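4. Materials and method

4.1 Setting

The household part of the project was carried out in the practical room at Jarnau during September. The work surface was a length of white and grey marble-patterned top, chosen by the group in preference to the steel benches used by the catering students. Surfaces of this kind are common in rented flats in the area, and the first questionnaire had shown that tenants complain of them more than of any other kitchen finish. Clear glass is hard to make out against the veining, and this was mentioned in 16 of the replies received.

4.2 Objects

Drinkware was limited to mugs, cups and tumblers in everyday use. Plates and cutlery were left out after the trial week, as they had already been treated in the Talteter report of the previous year. The items differed in colour and in the shape of the handle, so that each could be named without doubt on the record sheet. A black wire dish rack served as the place of storage throughout. Duct tape was kept at hand for marking out positions on the surface.

4.3 Procedure

Each session consisted of 14 placements. A placement was counted as complete when the item stood in the rack without support and did not touch its neighbour. The group recorded the item, the position of the handle at the moment of lifting, and the slot in which the item came to rest. Mugs were to be carried on their sides, in accordance with the instruction sheet (Appendix B). Sessions were held in the morning, with the exception of one Friday session which began after lunch and is marked separately in the tables.
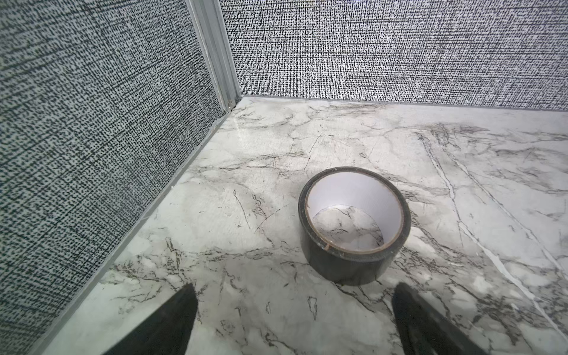
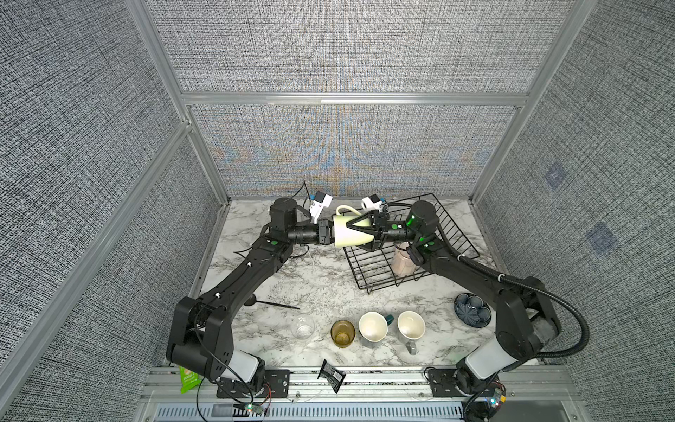
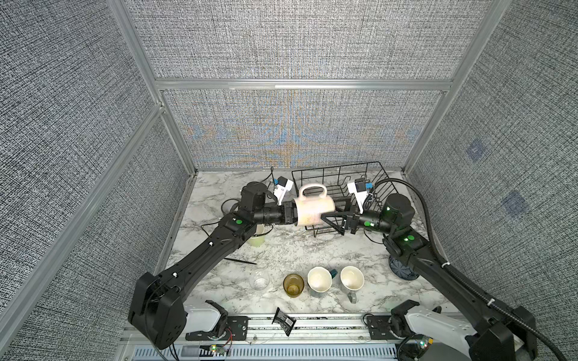

Figure 3. Tape on the marble-patterned surface (first picture); mugs held on their sides, with the wire dish rack (second and third pictures).

4.4 Results

In all, 661 placements were recorded, of which 144 had to be repeated. The greater part of the repeats concerned mugs. The handle takes up more room than the body of the mug would suggest, and where two handles pointed towards each other the second item usually came to rest against the first. Tumblers gave little trouble in the rack itself, although they were more often overlooked on the surface before lifting.

The order in which the items were taken also had an effect. When the mugs were placed first, the remaining slots were generally wide enough for the glasses. When the glasses were placed first, the mugs had to be turned, and the session took longer. The group did not measure this difference with sufficient care to give a figure.

4.5 Sources of error

The record sheet was revised once, after Tyra Sjögren pointed out that "handle up" had been understood in two ways. Sheets completed before the revision were checked against the notes and four were withdrawn. The rack was also moved between sessions, and its distance from the front of the work surface was therefore not constant. The method of Gallardo and Usier, in which the rack is fixed in place, would have avoided this and is recommended for any continuation of the work.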